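Ellis children's ward to open 11 extra rooms for parents

Parents of children having long courses of hospital treatment will be able to stay overnight in their own rooms at Ellis from February, the hospital trust said on Thursday, July 24, 2025.

The 11 rooms will be on the floor above the children's ward, in offices that have stood unused since the records department moved out. Each will have a bed, a small desk, a washbasin and a phone line to the nurses' station. Four will have space for a cot so that a baby brother or sister can stay as well.

At present most parents at Ellis sleep in a reclining chair next to their child's bed. The ward has 2 family rooms, which are kept for the parents of children in high-dependency beds, and these are nearly always full. Families who live a long way off have had to pay for a guest house in town or drive home late at night.

The trust said the need had grown as more children were treated at Ellis for blood disorders and cancers. Many are admitted at short notice with a high temperature and then stay for a week or longer while they are given antibiotics and transfusions.
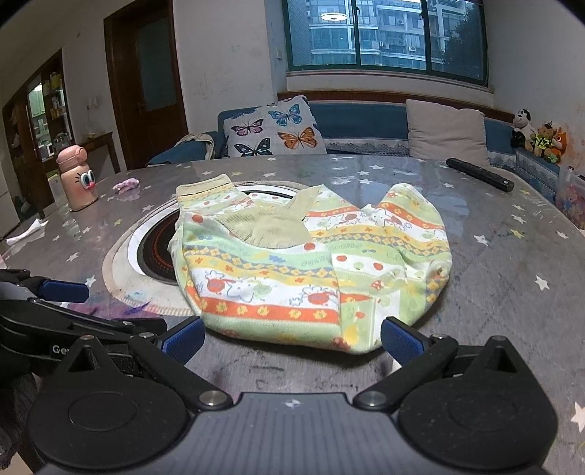 A survey of families carried out by the ward last winter found that lack of sleep was the most common complaint, ahead of parking and the price of food. Several parents wrote that they had been woken through the night by pump alarms from other bays, and that they found it hard to take in what doctors told them on the morning round.

The new rooms will be free. They will be given out each afternoon by the nurse in charge, with first call going to parents whose child is expected to be in for more than four nights. One parent or carer can still sleep at the bedside, and the trust said it had no plans to remove the reclining chairs.

Building work is being paid for from the hospital's own budget. Beds, bedding and kitchen equipment will come from the Zollora Fund, a local charity which has supported the ward for several years. The fund gave out 2000 meal vouchers to parents on the ward last year and will carry on with the voucher scheme once the rooms are open.

Work is due to start in the autumn. The contractor, Osano, has agreed that drilling and other loud jobs will be done between mid-morning and late afternoon, and that they will stop if the ward asks. The lift nearest the ward will be out of use for part of the time. Visitors with pushchairs or wheelchairs should use the lift by the main entrance and follow the signs for X-ray.

A shared kitchen will be fitted at the end of the corridor, with a fridge, two microwaves and lockers for dry food. The trust had first planned to leave the kitchen until a later stage, but changed its mind after parents said a place to heat up a proper meal mattered to them as much as a bed. 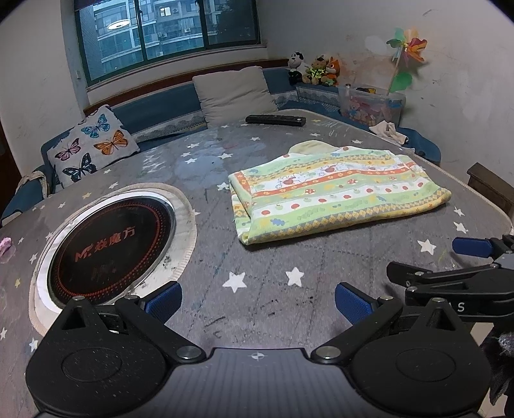
There will also be a washing machine and dryer. Parents now have to send clothes home with relatives or use the launderette, a bus ride away, and those with children in isolation often do not want to leave the building at all.

Staff on the ward have asked for clear rules on who can be upstairs and when. Under the draft plan, the floor will be locked at night and parents will be given a pass card. Children who are patients will not be allowed to sleep in the rooms, even when they are well enough to leave the ward for a few hours - nurses need to be able to reach them quickly if a fever comes back or a line becomes blocked.

The layout is based on one already in use at the Skivovau children's unit, which a group from Ellis visited in the spring. That unit put its parents' rooms on a separate floor from the ward and linked them by phone, and staff there said parents were more willing to go and rest once they knew they could be called straight back.

Some families had hoped for more. A petition handed in last year asked for one room for every bed on the ward. The trust said there was not enough space on the floor for that, and that it would look at how well the rooms were being used after the first year before deciding whether to add to them.

Plans can be seen on the noticeboard outside the ward and at the main reception desk. Parents of current and former patients can send in comments until the end of August, either on the forms provided or by speaking to the ward's family support desk, which is open on weekday mornings.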